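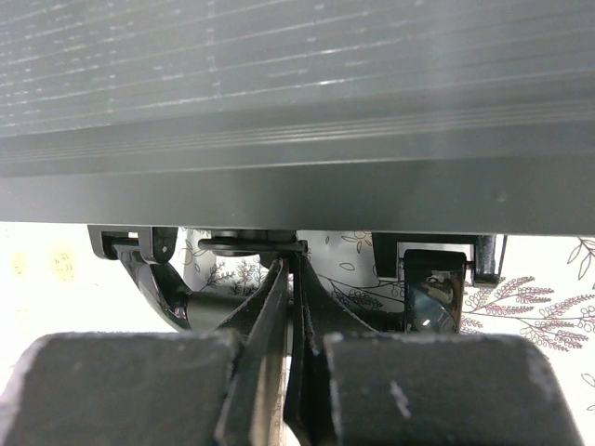 Grey ridged panel, black handle, botanical line drawings behind.

I've put 269 hours into Skidska and I still can't tell you what a season pass level is worth. I know what it costs. I know there are 100 levels in each one, and that the decent glider always sits somewhere past level ninety, and that I've stayed up until two in the morning on a work night to get it. Would I have played that long for the game alone? Some nights, yes. Most nights I was doing chores.

My mate Korkor doesn't bother with any of it. She plays four matches, has a laugh, logs off. She's still wearing the starter jacket and she beats me more often than I'd like to admit in print. Meanwhile I've got 589 coins left over from the last bundle, and of course nothing in the shop costs 589 coins. You always need a bit more - so you buy another pack, and then you've got a different awkward number sitting there.

I don't mind paying for games! I'd happily have paid double for Skidska up front. What gets on my nerves is the clock. If I've bought a pass, let me finish it in my own time, even if that's next November when the kids are asleep and I finally get an evening to myself. A few smaller studios already let you go back to old passes, and I haven't noticed their players wandering off.

Senyo reckons I'd lose interest without the deadline, and he might be right (he's right about most things, the swine). I'd still like the chance to find out. Anyway, there are six levels left on this one and it ends tomorrow, so you can guess where I'll be tonight.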